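Everyone is sharing the Vorstead write-up about their two-arm basket sorter, the one that says "fault resolved". I've read it twice. I don't think it's resolved.

What happened, by their own account: 118 cycles, 7 of them ended with an arm carrying on after it had lost its grip. It thought it still had the basket.

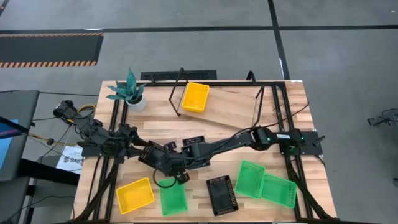

Their fix was to slow both arms down by 30 per cent. Fine, but a slow arm that doesn't know it's dropped something is still an arm that doesn't know.

Orathai Paisan asked on the call whether the grip sensor had been checked on its own, away from the arms. Long pause. Then somebody said it was "on the list for February".

And the emergency stop? Ridwan Ngui says it took two presses on one occasion. That gets half a sentence on page 51. Half a sentence! I'd have put it on the front.

I'm not against any of this. Two arms sharing one bench is hard, and baskets are awkward things - thin rims, slots everywhere, easy to catch a finger in.
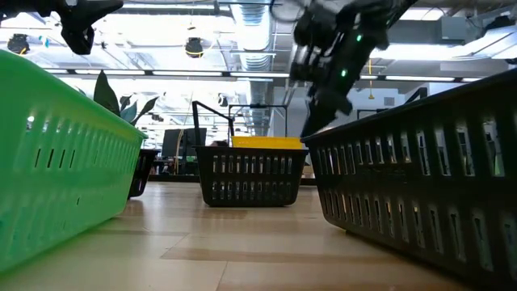
Black, green and yellow baskets on the bench, both arms in from above.

They reran it after the change and got a clean run of 30. With a fault that shows up 7 times in 118, you'd get 30 clean ones by luck now and again. Do it a few hundred times, at the old speed, and I'll listen.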